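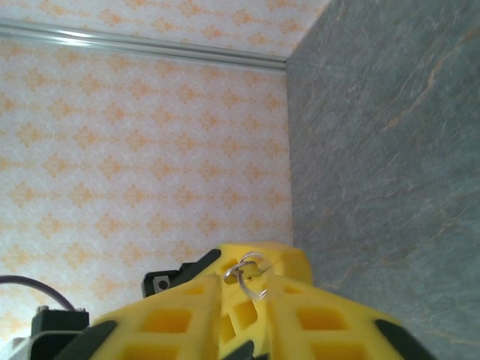 Patterned wallpaper, a metal rail and a marble-effect panel meeting in a corner.

Can a machine do the walls yet?

Readers ask this more than they used to, mostly about wiping down and dusting. The short answer for walls is no, or only in small patches. Floors are flat and a floor robot can bump its way round them. A wall has corners, rails and coverings that each want different handling.

Take a corner like the one at the top of the page. Wallpaper on one side, stone-patterned panel on the other, and a shiny rail that runs up to the join. A person changes cloth and pressure at the seam without thinking about it. The arm we tried at the Skotska workshop in April had to be told where the seam was, and it still pressed as hard on the paper as it had on the panel.

What a gripper arm can manage now:

Holding a dry cloth and drawing it along a straight rail. Ours did 61 passes before the cloth slipped.
Wiping a smooth panel at chest height, if the arm is clamped to something solid.
Picking up light things with a ring or loop on them.

What to keep doing by hand:

Wallpaper of any kind. Dust it from the top down with a soft dry brush. If the label said washable, use a barely damp sponge and dab.
Inside corners. Wrap a cloth round a blunt table knife and run it down the seam.
The top edge of a metal rail. Grit collects there and scratches if you rub it - brush it off first, then wipe along the length.
Veined or stone-patterned panels. Warm water and a drop of washing-up liquid, then buff dry so it doesn't streak.

On cost, the Tikivden kit we looked at was 1,618 euros without the arm's stand, and the Kurup one came to 2,000 with it. Setting up for one stretch of wall took 2 hours. The same stretch by hand takes as long as the kettle.

If you do want to try one, start on an offcut of panel laid flat on the bench. Tape the cloth on at both ends and set the lowest pressure the controls allow. Stirkum sell spare finger pads in pairs, and it is worth having a set in the drawer before you begin.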